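The town of Binness gave Leopold Bachmann its service medal in November, and I went because he taught me to swim.

The ceremony was in the upstairs room at the Prantl building, which holds 300 people if you leave the side doors open. They were open. I got there at 6:30 and stood in the back next to a radiator for the whole thing.

For anyone who didn't grow up here, Leopold ran the rescue station at Nidero for most of my childhood. Before that he worked on the ferry. When the county stopped paying for swimming lessons, he started giving them himself on summer mornings, and he kept at it for 14 years. The citation put the number of kids at 595. I don't know who kept the list, but I'm on it twice, having failed the first time.

The speeches ran long. The mayor got through the medal's history before she got to the man. Svenja Gasser spoke after her and did better. She told the one about the winter the footbridge went out and Leopold rowed the mail across until the new one was up. I had heard it before with a smaller boat and worse weather.
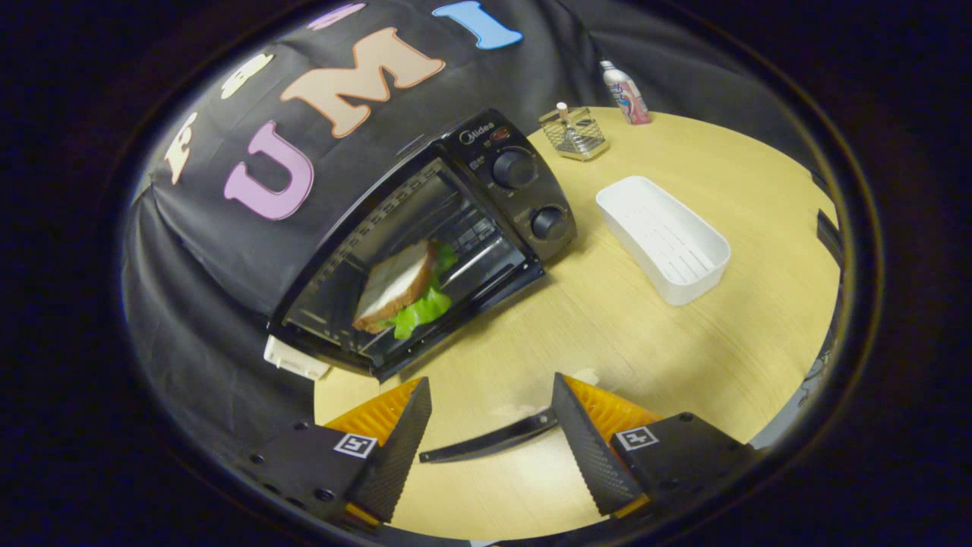
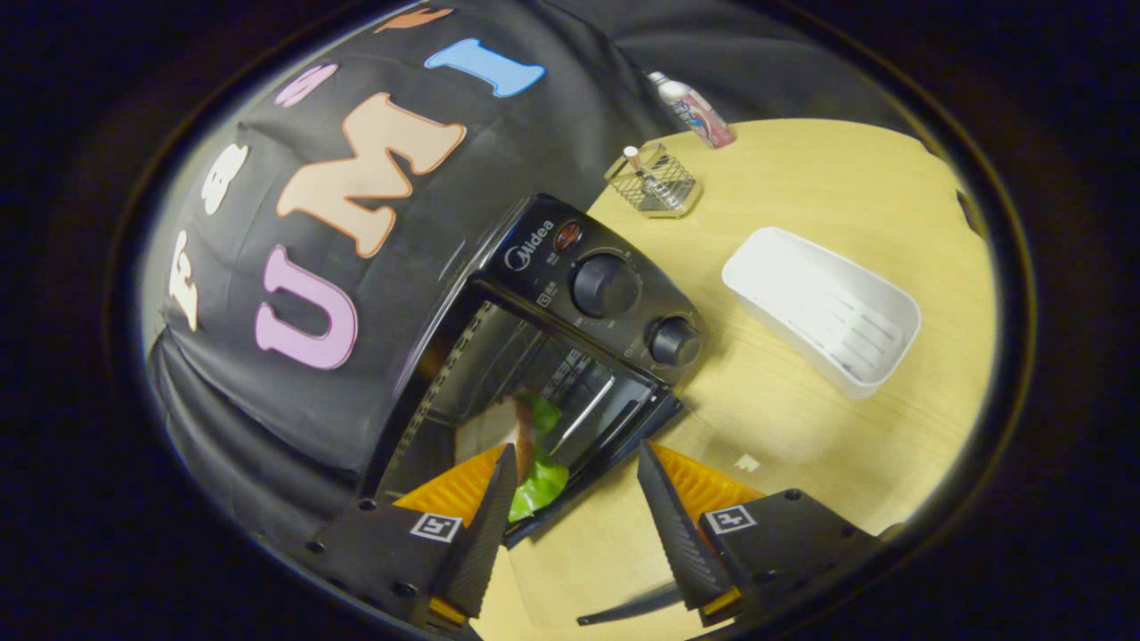
Black fabric in both, letters on it in both.

Leopold spoke for maybe two minutes. He thanked his sister, and he thanked the people who drove the van. Then he said the station roof needed work and sat down. The mayor had to call him back up to take the medal, which he put in his jacket pocket.

There is a little money that comes with it, $500, and he has already said it's going to the roof. Someone at Trirkon has offered the shingles at cost. I'd like to see the town pay for the rest. A medal is a fine thing to give a man of 81, but the roof has leaked since I was in high school, and he has written to three mayors on the subject.

I talked to him on the stairs afterward. He asked whether I still swim and I said not much. He said the water at Nidero was warmer than people think until the end of September, and that I should have come down. Then his ride was there and he had to go.

I have the printed program if anyone who missed it wants a copy. Svenja's speech is in it, without the part about the mail.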